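Priltico Bench Notes

A README for the bench collection: pictures and written notes on what ends up lying together on a worktable when network gear, small hardware and hand tools share the same space. If you like workbenches as much as I do, welcome!

Last updated Sunday, February 17, 2019
Kept by Digby Ormsby, with labels checked by Warrick Pryor

What's in it

The collection holds 1145 pictures, sorted into 79 bench layouts. Each layout has its own folder with the pictures, a short text note and a list of the things on the table. I started it in December as a way of learning the proper names for the bits in my own drawers, and it grew far beyond that — mostly in the evenings, and mostly with tea.

Network switches turn up a lot, and I've become very fond of them. A rack-mount switch is a lovely thing to look at once it's out of the rack, with the whole long row of ports on show and the mounting ears sticking out at either end. The notes in the Grimshaw folders record which way the front panel faces, whether the ears are fitted and what is touching the case. One of my favourites has the switch at the back with its panel turned upward, a teal blue surround, and a wooden board running off it at a slant with a bracket stand on top. Pliers and a short white pipe fitting share the space to the right of the board. 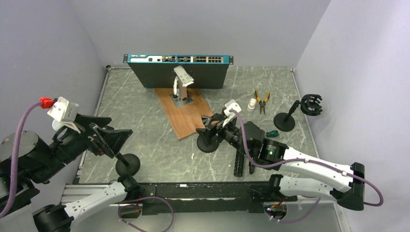 Folders

grimshaw: layouts with a switch or other rack gear as the biggest thing on the table
bultia: brackets, stands, plates and posts
carneo: pipe fittings, clips and other small pieces
notes: one plain text file per layout
words.txt: the full word list, 108 entries

A layout goes in the folder that matches its largest item, so you will find plenty of pliers in grimshaw and plenty of boards in bultia. Search words.txt first if you're after one particular thing.

How things are named

We use the plainest name that is still correct. "Pliers" stays "pliers" unless the type is clear. "Pipe fitting" covers the lot: couplers, short sleeves, end pieces. Warrick would love to split these up properly (he has a plumber's eye and strong views on collars), and he may get his way in the next version.

Colours are written as they look in the picture. A handle with two colours gets both, as in "yellow and black". Wood is just "wood" unless the grain settles it beyond argument. If neither of us can tell what something is, the note says "small object" and gives the colour.

Left and right are always the viewer's left and right. Front means the side of the table nearest the viewer.

Known gaps

18 layouts have no written note yet. I'm working through them in folder order, bultia first.

Cables are patchy. Early notes say "cable" for anything long and bendy, including a few wrapped strips that may be something else. Newer notes say "cable or strip" where it's unclear.

Port counts are left out on purpose. We tried, we disagreed, we moved on to brackets.

Corrections

Very welcome! Send the folder name, the layout number and the wording you'd prefer. Better names for brackets are especially wanted, as "bracket stand" is doing an awful lot of work at the moment.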